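About Us

Hi, and thanks for clicking through! I'm Dagný Ravn, and I run the teaching side of Distwood, a small school in Killey where grown-ups (and a fair few teenagers) learn to work with robots. We teach programming, basic wiring, and a lot of what I call hand sense, meaning how you'd pick a thing up if you had to explain it to a machine. Most of our students come in with no background at all. One of last year's group had been a piano tuner for most of his life, and he was terrific at it.

Esben Toft and I started the school in the back half of an old print shop. The building is 1761 Prirnum Road, which people always think is a typo because the road is so short. We had 200 square feet, two benches and a heater that clicked. These days we have the whole ground floor, closer to 3000 square feet, and the heater still clicks.

The thing people ask me most is what goes on at our open days, so I'm giving that most of the page. We hold one every October. Doors open at ten in the morning and we try to have everybody out by four, though Esben will talk to the last visitor until the lights go off. There's no stage and no big speech. We put the tools on the table, show a few picks, and then we hand them over.

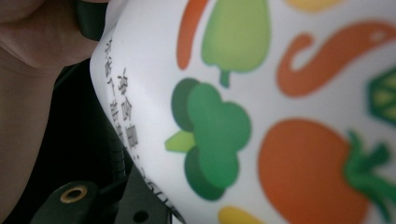
Our open days are built around grasping, the part of robotics I love best and the part that looks easiest until you try it. You hold the gripper yourself, squeeze, lift, put down, and pretty quickly you notice how much your own fingers were doing for you. We like ordinary packaging for this. A white package printed all over with cartoon vegetables, broccoli and a big orange tomato and so on, makes a good lesson, as the surface bends and the print bends with it – so where exactly is the edge, and which way is it facing? Kids get into that question faster than their parents do. Ye-ji Ko, who teaches our beginners, likes to let people argue it out before she says a word, and I've seen her wait a very long time!

After that we usually slow down and do narrow things. Flat packets, mostly. They twist, they slide, they fold over when you least want them to, and you have to decide where to pinch and how hard. I did my first one in front of visitors years ago and dropped it on a man's shoe. He signed up for the evening course, so I suppose it worked out.
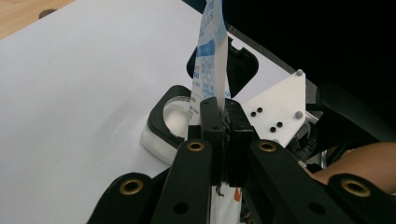 Pinching a printed packet between the two finger pads, over white paper.

Sizwe Kruger looks after the workshop and builds most of our practice stations, and Kaj Þrastardóttir handles the course we run with Gudeta, the packing company across the river. Their line staff come over for eight evenings and teach us at least as much as we teach them. Kaj keeps a notebook of the stuff they say about bags and boxes (she won't let me copy it, I've asked).

Classes are small, eight people at most, and we keep it that way on purpose so you get real time with the tools in your hands. You don't need to own a laptop. You don't need math past what you'd use to split a restaurant bill, at least not for the first course.

If you'd like to visit outside the open day, just write to us and say what you're curious about. Group visits are fine too, and school groups get the mornings. Parking is behind the building – go past the blue gate and turn left, and ring the lower bell, the upper one goes to the dentist.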